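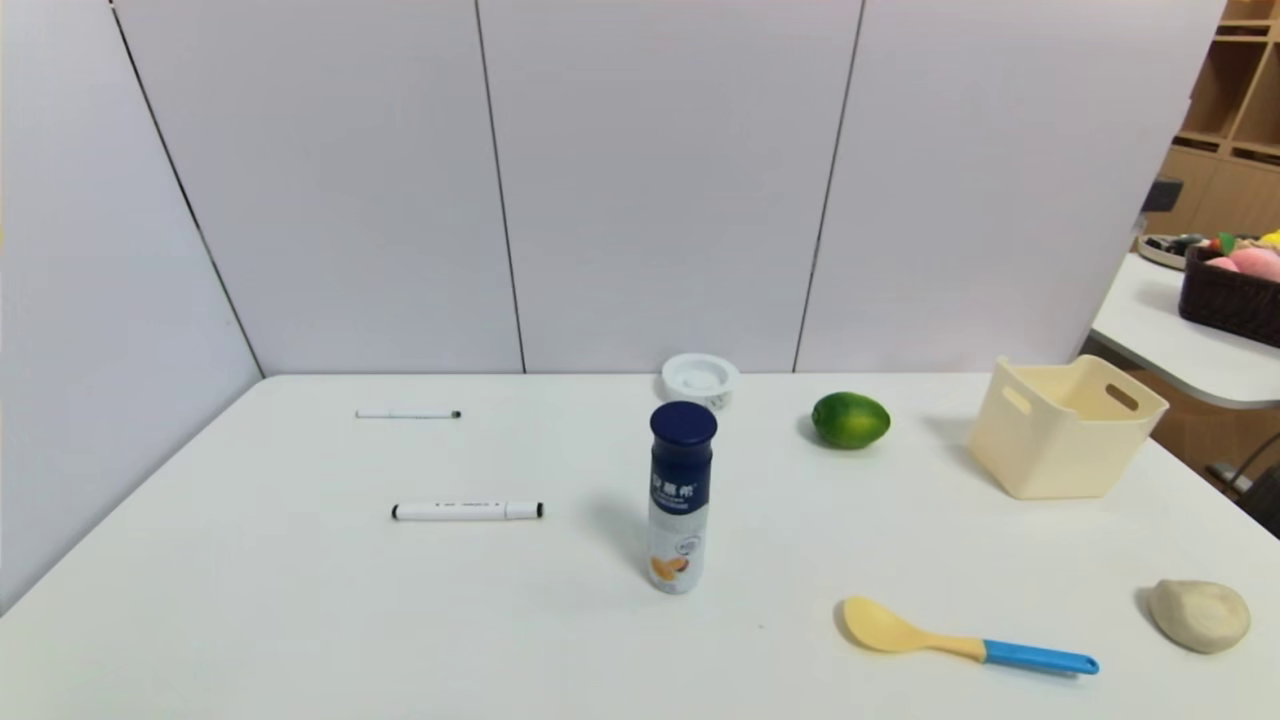
About Nomside

Nomside is a small after-school club for children aged 4 to 9. Radoslava Oravec and Carleen Brunton opened it in September with one room and a cupboard of everyday things. We now have 36 families on our books.

Sessions are built on ordinary objects. Children sort, name, draw and handle what is put out for them: fruit, pens, a drink bottle, a storage box, dough. Most of it can be found in any kitchen drawer or bought at a corner shop, so families can carry on at home.

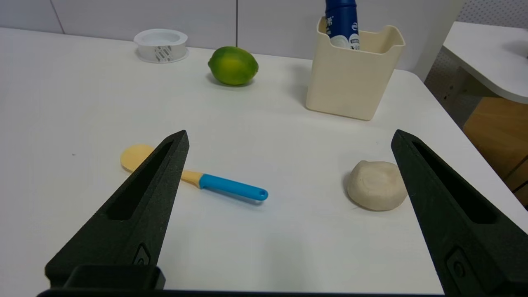
Blue-handled spoon, modelling dough and a lime.

Teresa Dudek plans the tables and keeps the lists. She changes the objects every half term and is glad to hear from parents who have something to lend. Please check with her before bringing in food.

Drawing comes at the end of each session. We use plain white tables and a few markers,
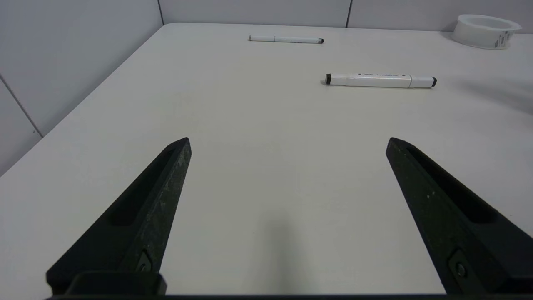
and the children put the caps back on and return everything to its place before they go home.

Groups have six children at most. To ask about a place, speak to Meriem Kamel at the front desk.

Page last updated 25 May 2023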